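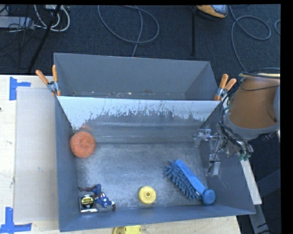
Objet : Re: [atelier-bresa] Tri des bacs gris avant la rentrée

De : Takumi Matsuda
À : liste atelier-bresa
Date : 18/08/23

Bonjour à toutes et à tous,

Je réponds à Geum-ok, dont je reprends le message plus bas.

Dans le bac de devant, il reste cinq choses : le tampon à récurer orange, la figurine en costume bleu avec l'étoile blanche, le mètre ruban à boîtier argenté, le disque jaune avec un petit trou brun au milieu et la brosse bleue à gros poils. Je n'ai rien jeté.

Ce que je propose :

– le tampon et la brosse vont au placard de l'évier, étagère du bas ;
– le mètre ruban retourne dans le tiroir des outils, celui de la salle Bement ;
– la figurine part dans la caisse des objets trouvés, à l'accueil ;
– pour le disque jaune, je ne sais pas à quoi il sert. Si quelqu'un le reconnaît, qu'il me le dise, sinon il ira aussi à l'accueil.

Je n'ai pas encore trié le deuxième bac, juste derrière. Je m'en occuperai dans la semaine.

Quant à remplacer les bacs, je suis plutôt contre. Le fond est rayé et la paroi arrière est bien marquée dans le haut, mais pour du rangement cela me paraît suffisant. On peut essayer de frotter un peu – sans paille de fer, qui ferait de nouvelles rayures. Le catalogue Bandton que tu cites donne un prix pour le lot complet, et je préférerais garder les 100 euros pour des étiquettes et des crochets.

Takumi

Geum-ok Gil a écrit :

> Bonjour,
>
> Avant la reprise, il faudrait vider les bacs en métal posés sur la table en bois. On y met tout ce qui traîne et plus personne n'y retrouve rien. Takumi, peux-tu faire la liste de ce qu'il y a dedans et dire où chaque chose doit aller ?
>
> Autre question : est-ce qu'on garde ces bacs ? Ils sont abîmés. Chez Bandton, le lot de 10 est à 881 euros, livraison comprise. Il nous reste 100 euros sur la ligne rangement, il faudrait donc prendre la différence ailleurs.
>
> Merci de répondre sur la liste.
>
> Geum-ok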